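10/19/24
Test kitchen notebook, Julville

Teff and flour blend, batch 18. Starting a fresh page because the last one has batter on it, and so does the one before that.

Plan was Robel's: swap part of the wheat flour for the Shiferaw teff and see if the flatbread still folds without cracking. Letay set the mixer. I held the clipboard, a role I have grown into.

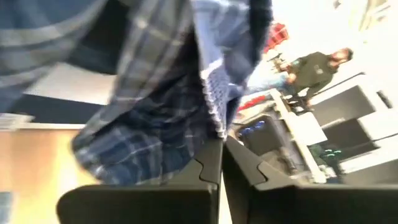
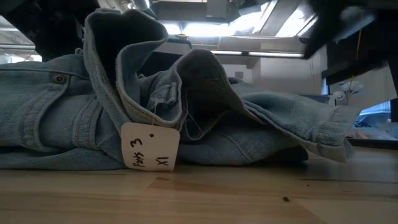

Blue plaid cloth (first), light-wash jeans on the table (second).

Weighed out 839 g of flour blend, sifted twice. The teff clumps if it has been near the kettle, and it had been near the kettle. Tiruwork says move the bin. Tiruwork said this in September as well.

Water went in slow. Batter was thin at first, then thickened on standing until the whisk stood up by itself. Added 2 spoons more water, then wrote it down, for once in that order. Left it 13 hours, covered. Smell this morning: sour, a bit like green apple, a bit like gym bag. Robel calls this promising. Robel calls everything promising.

Griddle notes:
First one stuck. Goes in the bin, as tradition demands.
Second one had good holes on top but tore at the fold.
Third and fourth folded clean. Edges dry, so lid on sooner.
Fifth I ate before measuring. No data.

Compared with the Pumum flour from last month, the Shiferaw is darker and finer and tastes more of grain. It also drinks more water, so the old recipe card is wrong for it. Nahom has crossed out the card and written "ask Bernice" on it. I am Bernice. I don't know either.

Visik scale drifted again between weighings. Zeroed it, glared at it, zeroed it again. If batch 19 comes out strange, look there first.

To do:
Move the teff bin (see September).
Repeat with a shorter rest.
Try salt after the rest, not before.
New recipe card, with numbers on it this time.
Scrub griddle. Letay's turn, whatever Letay says.

B. Aidoo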